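Are we there yet? Machines for chores, home and shop
General Discussion > Automation
Page 1 of 1

drerness_dave
Posted June 22, 2023
My sister asked me when she can buy something that picks up after her kids, and I didn't have a good answer. I do maintenance at a packaging plant and we have arms that have run the same pallet pattern for years with hardly a hiccup. None of them could clear a kitchen table. So what's the real state of things? I mean mixed stuff, put away where it goes. Not vacuuming.

mraju
Depends what you call a chore. Dishwasher is a robot if you squint. Washing machine too. The part that's missing is the loading and unloading, and that part hasn't moved much since I was in school.

Wolberg31
I disagree with the gloom. Our shop put in an arm for tending a lathe last September. It loads blanks, pulls parts, and runs through lunch. Paid for itself already by my math. That's a shop-floor chore and it's done.

drerness_dave
Same blank every time though?

Wolberg31
Same family of blanks. Three diameters. I change the fingers when we change jobs, takes a few minutes.

Rania Z.
Then you are the one doing the hard part. I don't say that to be rude. Picking up a known part from a known tray was solved a long time ago. The question was about kids' stuff on the floor, where each thing is a different shape and half of them are under something else.

Wolberg31
Fair, but people write off the shop side like it doesn't count. Deburring, tending, sorting scrap - that's work somebody used to go home tired from.

iason_p
I work on picking from bins, so I'll put in my two cents. Rigid objects with some space between them are in decent shape. What still hurts is small things, flat things, shiny things, and anything wedged in a corner against a wall. Put a toothbrush, a screwdriver and a plastic dinosaur in one bin and you have three different problems. The dinosaur has legs and a tail, so it's never the same shape twice from above. The toothbrush is thin and lies flat on the floor of the bin.

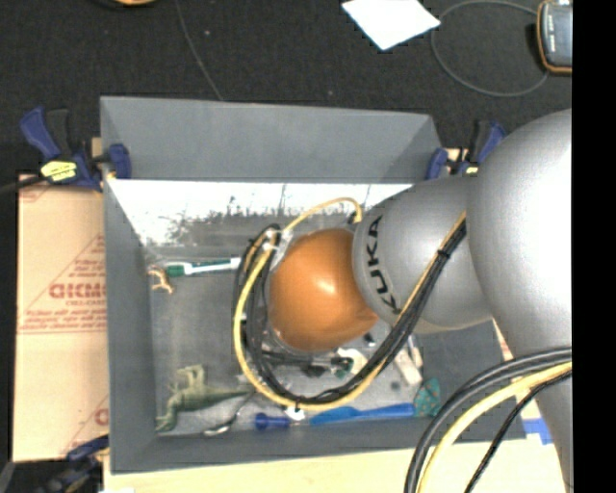 The sloped sides help a bit because things slide toward the middle, but the corners are still where picks go to die. On our last long run we tried 300 picks and 69 of them failed. Most of the misses were things down against an edge. That would be fine for research and terrible for a house. Also keep in mind the bin gets clamped down. Your sister's toy box doesn't.

mraju
69 out of 300 is better than I expected, to be fair.

iason_p
It is better than it was. I wouldn't want it near my coffee cups.

Rania Z.
How long per pick? People leave that out.

iason_p
Slow. A person would have the bin empty before we got the second item out. We weren't trying for speed on that run, but it wouldn't have been fast anyway.

salem_karlijn
Does slow matter at home? If it works all night while I sleep I don't care if it takes five hours to clear the living room. I'd care about noise and about it stepping on the cat.

drerness_dave
I'd take five hours. I'm with you on the cat.

Wolberg31
An industrial arm in a living room is a no from me, at any speed. We have a fence around ours for a reason. You'd need something a lot lighter, and then it can't lift the laundry.

Rania Z.
A basket of laundry is not that heavy. Folding is the harder half. I've watched plenty of folding demos and they mostly start with one towel laid flat.

mraju
There was that Ralto thing someone linked here a while back, the countertop arm kit. Did anyone build it?

salem_karlijn
I did. It moves blocks from one side of the desk to the other. My son liked it for a weekend. It would not pick up a sock unless I bunched it up first.

drerness_dave
OK so what I'm hearing is shop yes if the parts are the same, house no. I'll tell her to buy bigger toy bins.

Wolberg31
Shop yes, period. But sure, bigger bins.

iason_p
Get ones with low sides. Easier for the kids too.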